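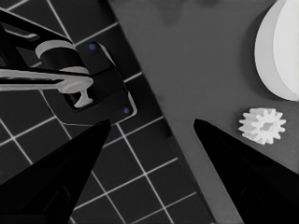

Wozu das Ganze denn noch Geld brauche, wenn die Notebooks beim letzten Bericht doch angeblich schon alle liefen, kam als Rückmeldung auf den Zwischenstand vom Frühjahr. Und ob man die Treiber nicht einfach dem Betriebssystem überlassen könne, das mache das daheim auch von selbst.

Berechtigte Frage, deshalb gleich vorneweg. Nein, geht nicht, jedenfalls nicht bei den Dockingstationen. Die Automatik holt sich den Treiber, die Firmware im Dock bleibt aber alt, und genau die Kombination macht die schwarzen Bildschirme. Daheim hat man in der Regel kein Dock mit zwei Monitoren und Netzwerk dran. "Alle liefen" stand im März so auch nicht drin, gemeint war die Pilotgruppe. War missverständlich formuliert, mein Fehler.

Fortschrittsbericht Arbeitsplatzgeräte, Treiber und Firmware
Stand 23. Okt. 2023
Geht an die Bereichsleitung, Kopie Einkauf

Kurzfassung für Eilige

Im Bestand 1.871 Geräte, davon 1.149 umgestellt. Umgestellt heißt: neues Treiberpaket drauf, Firmware im Dock passt dazu, Gerät hat sich danach mindestens einmal sauber zurückgemeldet. Geld reicht bis Jahresende. Für den Rest brauchen wir eine Entscheidung zu den alten Docks (siehe unten, bitte nicht überlesen) und den Wartungsvertrag für Muli. Standort Lillis hängt hinterher, Gründe stehen im eigenen Abschnitt.

Was seit dem letzten Bericht gemacht wurde

Grafiktreiber. Neues Paket gebaut, getestet, verteilt. Der alte Treiber wird jetzt vorher komplett entfernt statt drüberinstalliert. Kostet pro Gerät einen zusätzlichen Neustart, gab anfangs Beschwerden, inzwischen kaum noch. Installation läuft beim Herunterfahren, nicht mehr mitten am Vormittag. Das war beim ersten Durchgang keine gute Idee, haben alle gemerkt.

Docks. Firmware kommt von Clirkine als einzelne ausführbare Datei mit Fenster, das man anklicken muss. Stille Installation laut Handbuch möglich, in der Praxis blieb der Vorgang bei uns bei halber Strecke stehen. Nach längerem Hin und Her mit dem Support kam eine andere Datei, die funktioniert ohne Fenster. Seitdem geht es zügig. Bedingung: Netzteil am Dock, Deckel vom Notebook offen, niemand zieht das Kabel. Letzteres klappt nicht immer. 11 Docks sind nach abgebrochenem Update tot, davon ein Teil auf Kulanz getauscht, der Rest ist eingeschickt.

Druckertreiber. War nicht Teil des Antrags, mussten wir trotzdem anfassen. Der alte Universaltreiber hat sich mit dem neuen Stand gebissen, Doppelseitig war plötzlich überall aus. Ist behoben. Die Vorlage mit den Voreinstellungen liegt jetzt zentral, vorher hatte jede Abteilung ihre eigene.

Eingabegeräte. Zusatzsoftware für Mäuse und Tastaturen kommt grundsätzlich nicht mehr aufs Standardgerät. Wer belegte Tasten braucht (Konstruktion, Buchhaltung teilweise), bekommt sie auf Anfrage als eigenes Paket. Profile lassen sich leider nicht übernehmen, müssen neu angelegt werden. Anleitung ist geschrieben, eine Seite, hängt im Intranet unter Arbeitsplatz.

Inventar. Wosis ist jetzt führend. Die Tabelle auf dem Laufwerk wird nicht mehr gepflegt und ist schreibgeschützt. Bitte auch nicht mehr kopieren und daneben weiterführen, das ist schon wieder passiert. Abgleich zwischen Muli und Wosis läuft nachts. Seriennummern mit führender Null wurden eine Zeitlang falsch übernommen, das ist bereinigt, einzelne Ausreißer kann es noch geben.

Was nicht gut gelaufen ist

Die Verteilung im Sommer. Paket freigegeben, obwohl der Test auf den älteren Notebooks noch nicht durch war. Folge: flackernde Zweitmonitore, teils falsche Auflösung, Telefon bei uns durchgehend belegt. Paket am selben Nachmittag zurückgezogen. Das Zurückrollen über den Wiederherstellungspunkt ging nur bei einem Teil der Geräte, bei den anderen war die Funktion abgeschaltet, eine Altlast aus der Zeit der kleinen Festplatten. Ist jetzt überall wieder an, mit begrenztem Speicherplatz. Hätte man vorher prüfen sollen.

Freigabe seither nur noch, wenn jede Modellreihe abgehakt ist. Dauert länger. Ist so.

Kommunikation auch nicht toll. Die Ankündigungsmail ging an den Verteiler Standort, in dem die Teilzeitkräfte zum Teil fehlen. Die haben dann morgens vor einem Gerät gesessen, das "Bitte nicht ausschalten" anzeigt, und haben es ausgeschaltet. Verständlich. Verteiler wird von der Personalseite aufgeräumt, Termin dafür haben wir noch keinen.

Lillis

Eigener Abschnitt, wie gewünscht.

Leitung zu dünn. Das Treiberpaket ist groß, und wenn morgens alle gleichzeitig ziehen, steht der Rest. Zwischenspeicher vor Ort war geplant und ist auch bestellt, Lieferung zweimal verschoben. Übergangslösung: ein ausgemusterter Desktop im Technikraum hält die Pakete vor und verteilt sie im lokalen Netz. Läuft, ist aber keine Dauerlösung, kein zweites Netzteil, keine vernünftige Überwachung. Wenn er ausfällt, merken wir das erst, wenn sich jemand meldet.

Zweites Problem sind die Schichtgeräte. Werden von mehreren Leuten benutzt und so gut wie nie heruntergefahren, also greift unsere Installation beim Herunterfahren nicht. Mit der Schichtleitung ist jetzt ein festes Fenster vereinbart, Übergabe Spätschicht auf Nachtschicht. Erste Runde war ok. Ein paar Geräte standen in der Zeit aber in der Halle ohne Netz und zählen daher weiter als offen.

Drittens Altgeräte mit serieller Schnittstelle für die Waagen. Der Adapter braucht einen Treiber, der für den neuen Stand nicht freigegeben ist. Bleiben vorerst auf dem alten Stand, vom übrigen Netz getrennt. Ersatzadapter im Test, bisher unauffällig.

Entscheidung nötig: alte Docks

Betrifft rund 300 Docks der ersten Generation. Clirkine liefert dafür keine neue Firmware mehr. Sie funktionieren mit dem neuen Treiber, solange nur ein Monitor dranhängt. Mit zweien wird es Glückssache, nach dem Standby bleibt gern mal einer dunkel. Abhilfe ist Kabel raus, Kabel rein. Das kann man den Leuten eine Weile zumuten, auf Dauer nicht.

Möglichkeiten aus unserer Sicht:

a) Alle tauschen. Sauber, teuer, Angebot liegt beim Einkauf.
b) Nur an Plätzen mit zwei Monitoren tauschen, die alten an die Einzelplätze umsetzen. Mehr Lauferei für uns, deutlich weniger Material.
c) Nichts tun, alter Treiber bleibt dort. Davon raten wir ab, dann pflegen wir zwei Stände parallel und das Sicherheitsthema bleibt auch offen.

Unsere Empfehlung ist b). Bräuchten die Entscheidung vor der Budgetrunde, sonst rutscht die Bestellung ins neue Jahr und die Preisbindung ist weg.

Mittel

Personal im Plan. Material drunter, vor allem wegen der noch nicht gelieferten Hardware für Lillis, das Geld ist also nicht übrig sondern nur noch nicht abgeflossen. Bitte nicht umwidmen. Externe Unterstützung leicht drüber, das war der Sommer. Ausgleich innerhalb des Projekts möglich, kein Nachschlag nötig.

Muli: Testphase ist vorbei, wir fahren aktuell auf einer verlängerten Lizenz. Der Wartungsvertrag liegt zur Unterschrift. Ohne Vertrag keine neuen Treiberkataloge, dann bauen wir jedes Paket wieder von Hand. Das ging früher, bei der Menge geht es nicht mehr. Auf die Rückfrage vom Einkauf, ob eine kleinere Lizenzstufe reicht: nein, die zählt nach Geräten, nicht nach Benutzern.

Supportaufkommen

Tickets zum Thema Bildschirm gehen zurück, dafür mehr zu Ton und Headset. Hängt vermutlich mit dem Dock zusammen, das sich nach dem Update als neues Audiogerät anmeldet und sich als Standard einträgt. Dann kommt der Ton aus dem Monitor oder gar nicht. Einstellung wird mit dem nächsten Paket gesetzt. Bis dahin Hinweis ans Telefonteam: Soundeinstellungen öffnen, Headset als Standard, Konferenzprogramm einmal ganz beenden und neu starten. In fast allen Fällen ist das Ticket damit zu.

Offen ist die Sache mit den Webcams, die nach dem Aufwachen nicht erkannt werden. Tritt selten auf, lässt sich bei uns nicht nachstellen. Wer sowas hat, bitte Gerätenummer und Uhrzeit mitschicken, "Kamera geht nicht" hilft uns wenig weiter.

Nächste Schritte

Restliche Verwaltungsgeräte, läuft bereits, gestaffelt nach Stockwerk.
Zwischenspeicher Lillis einbauen sobald da, Desktop im Technikraum abschalten.
Audioeinstellung ins Paket, Test auf allen Modellreihen.
Auswertung Wosis: Geräte, die sich lange nicht gemeldet haben. Vermutlich liegt einiges davon in Schränken. Abteilungen bekommen Listen und sollen bitte auch antworten.
Doku für die Freigabe fertigschreiben, bisher nur Stichworte.
Docks je nach Entscheidung.

Abschluss der Umstellung ist weiter für März vorgesehen. Mit Variante b) halten wir das, bei a) hängt es an der Lieferzeit, dazu gibt es von Clirkine bisher nur eine mündliche Auskunft.

Anlagen wie immer im Projektordner: Geräteliste, Kostenübersicht, Angebot Docks. Die Kostenübersicht hat noch die alte Kopfzeile vom Frühjahr, Zahlen sind aber aktuell, wird diese Woche noch getauscht. Rückfragen am besten per Mail, Telefon ist bei uns vormittags schwirig.

Projektteam Arbeitsplatzgeräte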